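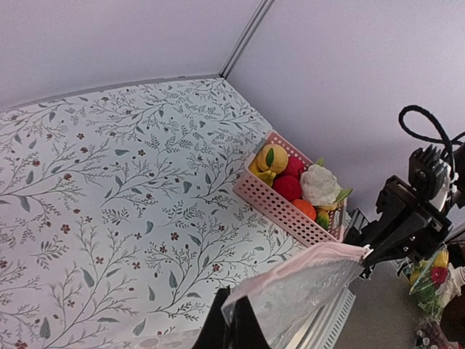 Samstag war Tag der offenen Tür bei Cerholm und ich war natürlich viel zu früh da. Um zehn standen schon Familien vor dem Rolltor, drinnen roch es nach Filterkaffee, und Arnel Samonte winkte mich gleich zu seiner Station durch, weil er wusste, dass ich wegen der Tüten komme!

Tüten sind nämlich gemein. Einen Apfel greifen kann inzwischen fast jeder Arm, aber so eine dünne, knittrige Plastiktüte gibt überall nach und sieht für die Kamera bei jedem Licht anders aus. Arnel lässt den Greifer deshalb am Tütenrand üben, daneben der rosa Korb mit dem Spielzeuggemüse (der Blumenkohl ist wirklich süß, ich hätte ihn am liebsten eingesteckt). Später soll der Einkauf komplett allein eingepackt werden. 2739 Versuche haben sie laut Arnel bisher aufgezeichnet, und Ehsan Vahidi, der die Auswertung macht, hat sich jeden davon angesehen. Jeden!

Ich durfte dann selbst ans Steuer - 90 Sekunden, ein Versuch. Man bewegt die Hand, der Arm zieht mit ganz kleiner Verzögerung nach, und sofort hält man die Luft an. Die Tüte habe ich erwischt, die Zitrone ist mir dreimal weggerutscht. Der Junge nach mir war sechs und deutlich besser.

Nach Mullgate zum Vortrag habe ich es nicht mehr geschafft, dafür gab es Waffeln. Im Januar machen sie wieder auf, dann nehme ich meine Schwester mit.

Diese Seite verwendet Cookies. Mit der weiteren Nutzung stimmst du dem zu. OK | Mehr erfahren

Kontakt | Impressum | © Alle Texte bei der Autorin | Nach oben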